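Trullbridge and the contract clause

14/01/2024

The winter window has been open for two weeks and Trullbridge have signed no one. I am fine with that. The business that matters is the renewal of their left back, Perrin, whose deal ends this summer.

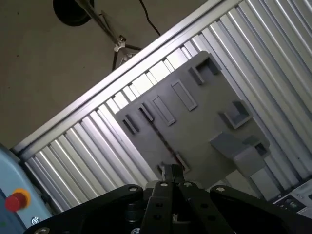
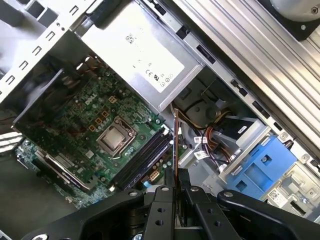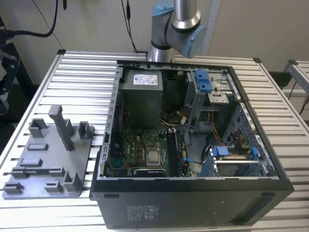
Rozália Oláh wrote under the last post that I had the order wrong, and that the club should sell Perrin now while there is still a fee to be had. Her point was that a left back who turns down one offer will turn down the next, and that a small fee in the winter beats no fee in the summer.

I have gone through it again and I still come out on the other side. My reasoning follows.

A player in the last six months of a deal has two prices. One is what another club will pay today. The other is what it costs to replace him for the rest of the season. Supporters talk about the first and skip the second. For a striker the second price can be small, as goals can be shared out among the forwards for a few months. For a left back in a side that builds the way Trullbridge build, it is large.

Perrin is the outlet. When the goalkeeper plays short, the left center back carries the ball to the edge of the box and Perrin holds his position on the line. He stays deeper than most full backs. This pulls the opposing winger up the field and opens the lane inside him for the midfielder to turn. Take Perrin out and the lane closes, which is what happened in the cup match at Plutudden. The stand-in pushed up early, the winger dropped with him, and the goalkeeper went long for most of the second half. Trullbridge lost 2-0 and had one shot on target.

I keep my own log of passes from the back third. Before that match the season total from the left side stood at 749, and Perrin had played or received most of them. It is a crude number. It says nothing of how good the passes were, and I log from a stream that freezes. But the right side is well behind it, and the gap has not moved since the fall.

Then there is the clause. The local paper reports that the offer on the table has an appearance trigger: at 40 league starts across the term, the second year turns into a third on the same pay. I assume this is the part Perrin's agent does not like. A player of his age would want the third year to be his choice, or to come with a raise. From the club's side the trigger is cheap cover. From his side it means that playing well and staying fit locks him in at the old rate.

The simple fix is to keep the trigger and attach a raise to it. The club would pay more only if he starts often, and if he starts often he is worth it. I do not know why this has not been offered. It may have been. Reports on talks like these come from one side or the other and should be read that way.

On money, Trullbridge are not a rich club, but they are not pressed either. The Hirex shirt deal runs past next season. The average home gate is just over 2,000, up on last year, and no one on the current staff has been sold in a hurry. A winter fee for a player with six months left would cover a loan and part of a wage. I would take the half season of Perrin over that, even if he leaves for nothing.

Where Rozália has a case is on the date. If there is no answer by the end of February, the club must plan for next season without him, and I would want the scouting for a left-footed defender to be well along by then. The current bench option is right-footed and it shows - he checks back inside on almost every ball, and the press arrives as he turns.

I will update the pass log after the next home match. The stream permitting, I also want to split the left side count by half, as I suspect the numbers drop when the winger tires and stops tracking back.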